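Search tips Go

Clearing and wiping down a small timber table

Our play table is a square timber one made of joined planks, and it collects everything. By Wednesday it usually needs a proper clear. The method below comes from the old Itstead household notes, tip 206, with a few changes.

Take the cup off first. Light plastic cups tip over as soon as you start wiping. Next, put anything small onto a plate or shallow dish and carry the lot to the bench in one trip. Toy food goes in its own tub. Leave the sponge until last.

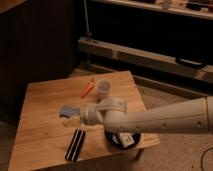
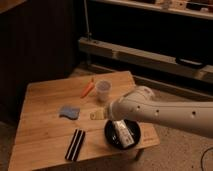 The table before clearing, with the cup towards the back and the round black dish on the right.

Wipe along the grain with a damp sponge, well wrung out. Don't flood the joins, as water sits in them and the planks can cup. Dry with an old tea towel straight away. For sticky marks use warm water and a drop of dishwashing liquid, then wipe again with plain water.

Oil the top in January and again in winter. Rub it in thinly, leave it for half an hour and buff off what's left. Rinse the sponge, squeeze it and stand it on edge to dry.

Filed under: Timber, Kids' Areas, Wiping Down

Related tips
Getting crayon off a Lurine bench
Washing plastic toy food
Tip 349: Sponges and when to bin them
Tip 422: Wobbly table legs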